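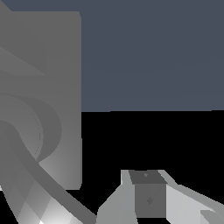 3.2 Consumo de tinta y coste por página

Figura 2. Render de simulación, panel gris con esquinas redondeadas.

Para las pruebas de rendimiento se usaron dos equipos de depósito recargable, Gavex y Drirlow, y uno de cartucho, Polák, como referencia. Mismo papel, mismo controlador, calidad normal. Carga de trabajo: 3908 páginas por equipo, repartidas en tandas de 800 —la última, incompleta—. Entre tandas, pesada del depósito o del cartucho. Nada de fiarse del indicador de nivel, que en trabajos previos (Kratochvíl, comunicación personal) daba lecturas demasiado optimistas.

El gasto se concentra en dos momentos: el cebado inicial y las limpiezas de cabezal. El cebado no se incluye en el coste por página, sí en el coste total. Limpiezas automáticas: no se pueden desactivar en Drirlow, así que se dejaron activas en los tres. Esto perjudica sobre todo al Polák, con menos tinta disponible por carga.

Resultados parciales. Hasta las primeras 1000 páginas la diferencia entre depósito y cartucho es pequeña si se cuenta el precio de compra; a partir de ahí se abre a favor del depósito. En color la separacion llega antes. El negro pigmentado de Gavex gasta algo más que el de Drirlow, pero aguanta mejor el subrayador. Falta repetir la serie de junio —4 atascos en la bandeja trasera, datos descartados—.

Las tintas compatibles Starkbridge quedan fuera de esta sección; se tratan por separado por que exigen otro protocolo de purga y otro perfil de color.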